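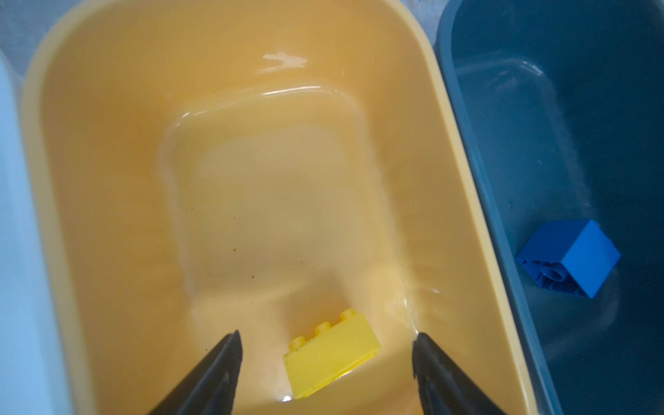
What does Bilton Street School of Languages teach? Evening and weekend classes in Vietnamese, Finnish, Spanish and German, for adults who want to talk to people in those languages and have a good time learning how.

Main > The School > About Us

We started with one Vietnamese class in the back room of a bakery, and a single teacher, Thảo Triệu, who wrote every handout herself (we still use her tone drills, coffee stains and all!). The people in that first group liked it so much that they brought their husbands, neighbors and one very patient mother-in-law, and by February we needed a second room. Now there are 9 classrooms on two floors and 383 students enrolled this term, which still makes us a bit giddy.

Thảo runs the Vietnamese program. Reijo Juntunen teaches Finnish at all levels and will happily spend a whole evening on the word for "snowdrift" if you let him. Dayana Carrillo leads Spanish, including the Thursday-free, grammar-free conversation hour we call Gulix, where beginners and old hands sit at the same tables. Rüdiger Engelhardt has German, and he's also the person to ask about exam prep.

Classes are small and noisy. You'll be speaking in the first ten minutes, badly at first, and that's fine – we all did! Homework is short: a song, a recipe, a page of a comic book. Every course comes with a library card for our reading room, Skornetden, where there are over 514 books and magazines to borrow and a kettle that's nearly always on.

New students can sit in on any beginner class before signing up. Come by the front desk, or call and ask for Évan Leblanc, who does placement chats in all four languages and can usually find you a spot within the week. Bring a friend if you're nervous.

Contact the school | © Bilton Street School of Languages | Back to top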